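Right, I've put this off for months but October is here, the clocks are about to go back and I want to talk about giving up my car. Long thread, get a tea

Background: I live in Florari, up the top end past the water tower, and I work down in Skita. It's not far on a map. On the ground there's a great big hill in the middle and a road that was clearly laid out by someone chasing a goat

I had the car for years. It was a fine car! It smelled of wet dog and I don't have a dog. Then it failed its MOT on so many things that the man at the garage read them out to me gently, like a vet

The quote was 700 quid. For a car I'd have struggled to sell for half that. I sat on the wall outside with a sausage roll and decided I'd try the bus for a month and see

That was last winter. Still on the bus. I have Opinions now

Opinion one: the 27 is a lovely bus. Goes every half hour, comes more or less when it says, the seats are that scratchy tartan stuff and the heaters under them are far too hot. I've had some of the best naps of my adult life on the 27

Opinion two: the 146 is a rumour. It's on the timetable, it's on the pole at the stop, there's even a little leaflet about it in the library. I've been on it twice

Both times it was empty and the driver looked surprised to see me

What I didn't expect was how much I'd like the walk at each end. It's only ten minutes or so but I know whose bins are whose now. There's a ginger cat on the corner by the chip shop who will let you scratch one side of his head and ONLY one side

Also I'm less cross? I used to get to work already annoyed at a van. Now I get there having read two chapters of something and eaten a banana

Things I miss, because I don't want to be one of those people. The big shop. Oh my god the big shop. Cat litter, potatoes, washing powder, all in one go, straight in the boot. I didn't know how good I had it

I do it in bits now. A rucksack on the way home most nights, then a delivery once a month for the heavy stuff. It does mean I buy less rubbish, but it also means I once carried a watermelon on my lap for forty minutes with everybody looking at it

Second thing I miss is the coast. You can't get to the coast from here on a Sunday timetable unless you're prepared to sleep there. We used to just go, on a whim, chips and home. That's the one that stings

Third thing is driving at night with the radio on. That's it, that's the post

Money, since people always ask. I'm not doing a spreadsheet in public, but the four-weekly pass is £174, it covers every bus between here and the far side of Skita, and I was spending over that on petrol and parking before you even start on the insurance

I know that's still a lot of money. I know it's cheaper in some places and loads more in others. And I know there are villages up the valley with no bus at all, where this whole thread must read like a message from the moon

And it works for me because I've got no kids to drop off, my knees are decent and I start at half nine. Change any one of those and I'd be back in that garage begging

OK practical bits, for the person who messaged me asking

Get a proper coat. Not a nice coat. I had a nice coat and it lasted until the first sideways rain at the Skita interchange, where the shelter has a roof but sort of gave up on walls. Mine now is a big ugly green Dandix one off the reduced rail, it comes down to my shins and I look like a tent. Love it

Shoes at work. Leave a pair under the desk. Life changing, I'm sorry, it is

Sit on the left going in, right coming home. You get the view over the reservoir both ways and you don't get the sun in your eyes in the morning

Don't run for it. There's another one in half an hour. I have run for it in the tent coat and the whole top deck watched me do it

Say thank you to the driver when you get off. I assumed everyone did this and then a mate from down south told me I was making it up

Flask. I've got a little Tsuchiya one that was a birthday present and it's still too hot to drink when I get off at the other end, so I basically just carry hot tea to work and then drink it at work. Doesn't matter. It's about knowing it's there

Have a plan for the last bus. The last 27 leaves Skita at ten to eleven and it does not wait for your friend's encore. I've missed it once. The taxi cost more than the gig

Someone's asked do I feel smug. A bit, yes, in May. In May with the window open and the hedges out I'm unbearable. In February I'm stood in the dark at ten past eight with one wet sock, and I'd sell you the whole planet for a heated seat

Someone else has asked would I get another car. Maybe? I look at them sometimes. There's a little blue one for sale near the chip shop and I've caught myself slowing down as I go past it. Then I think about the tyres and the tax and finding somewhere to put it, and I keep walking

What I'd really like is for the 146 to exist. Just hourly. I'd settle for every two hours if they meant it. There's a form you can fill in on the council website and I've filled it in so many times it now guesses my postcode

Anyway that's my stop. Going to see if the ginger cat's about, then tea
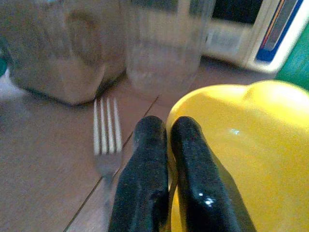 📷 my own pic

Yellow dish is out, tea's nearly on. Night all x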